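Section 5: Your first folding session with the Clillby hand gripper

I wrote this part of the guide after my own first week with the Clillby, so it follows the order I wish I'd used. You should already have the Judus software running and the grip charged.

1. Clear a table and cover it with something plain and pale. I use white.

2. Pick one piece of clothing. A short-sleeved shirt is great, and a dark one shows up nicely against the white!

3. Drop it in a heap. Don't smooth it out — the messy start is the part the Judus software learns the most from.

4. Open the fingers all the way and hold the grip low over the near side of the table, with the shirt ahead of you.

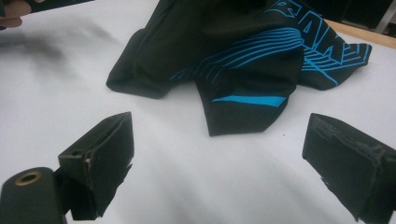

5. Press the record button and wait for 2 beeps. Then move in slowly, close on a loose flap or a sleeve, and lift.

6. Spread the shirt, fold it, let go, and back the grip away before you press stop.

Note: Big prints and stripes are fine. I worried about them for days (I own a lot of loud shirts) and my runs with them went through the upload check like all the others.

Note: If a second person is helping at the table, agree on who lets go first. We had a few tugs of war.

Caution: Keep your own fingers out of the gap while the grip is closing. It pinches harder than you'd think.

Caution: The finger pads are a wear part. Look them over before each session and order a new pair from Norbridge once they stop holding thin cloth. Mine had done over 1000 grabs by then.

When you've saved a batch, go on to Section 6 for uploading.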